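Workshop notebook: path lighting, lower section
February 2, 2026 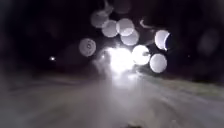
Walked the lower path after dark again, from the bike shed end down towards the footbridge. Main job was glare. We have had three complaints since the lamps were changed in September and I wanted to see the thing from where people walk, because on the drawings it all looks fine.

It is bad. Looking along the path there is one white patch ahead and everything near it is lost. The surface is lit in a strip down the middle and you can't make much of the ground beyond that. I stood still for a while to let my eyes settle and it helped with the verge but did nothing for the stretch under the light. Anyone coming the other way would be on top of you before you saw a face.

Blurred discs all round the bright patch, overlapping, mostly over the top and down the right. One has a thin dark crescent in it, another a faint dark spot. The white patch itself is blown out, so no use for measuring anything, and the lamp housing can't be made out. Can't say from the picture alone that it is a lamp and not somebody's headlight.

Meter readings are in the table at the back of the book. Highest figure on the path surface was under the Pichler head, as expected. Lowest was by the holly, where I got nearly nothing. I took both at ground level and then again at chest height. The chest height ones jump about depending on how I hold the meter, so I don't trust them and have put a line through two.

Things to check on the heads:

Tilt. The Skallgate drawing has them level. From the path they look tipped up towards the walker, but I couldn't tell by eye in the dark. Need the ladder and the inclinometer in daylight.

Shields. Melati Wattimena says a set of side shields came with the Pichler order and was never fitted. She thinks they are in the long cupboard behind the paint. I looked for ten minutes and found the brackets, no shields.

Output. All heads were left on the factory setting. The driver has a dial inside the cover, and 600 is the lowest mark on it, 2000 the highest. Zamfira Dumitrescu set the test head on the bench to the lowest mark last week and we could both look near it comfortably from 2 metres. Bench is not the path, of course, the room has white walls.

Colour. Old lamps were warmer. I don't think that is the cause but one of the complaints mentions it, so it should go in the reply.

Spoke to Zamfira about spacing afterwards. Her view is that the posts are too far apart for a low setting and we would swap glare for dark gaps. Mine is that we already have the dark gaps, since the holly stretch is black with the heads at full. We agreed to turn down one head only and walk it both ways before touching the rest. If the ground by the post is still readable at the lowest mark, do the next one.

Holly wants cutting back whatever we decide. Sent a note to grounds, job number 267.

Other notes from the same walk:

Post nearest the shed has a loose door. Taped it. Needs the proper triangular key, ours is rounded off.

Timer is running slow against my watch. Reset it before leaving. If it has drifted again by the next visit, replace it with the spare Derkuser one on the shelf.

Meter battery dropped to one bar by the end. New ones in the drawer with the fuses.

To do: ladder and inclinometer (me), find the shields (Melati), driver dial and the second bench test with the shield bracket on (Zamfira). Reply to the complaints can wait until we have walked it with one head down.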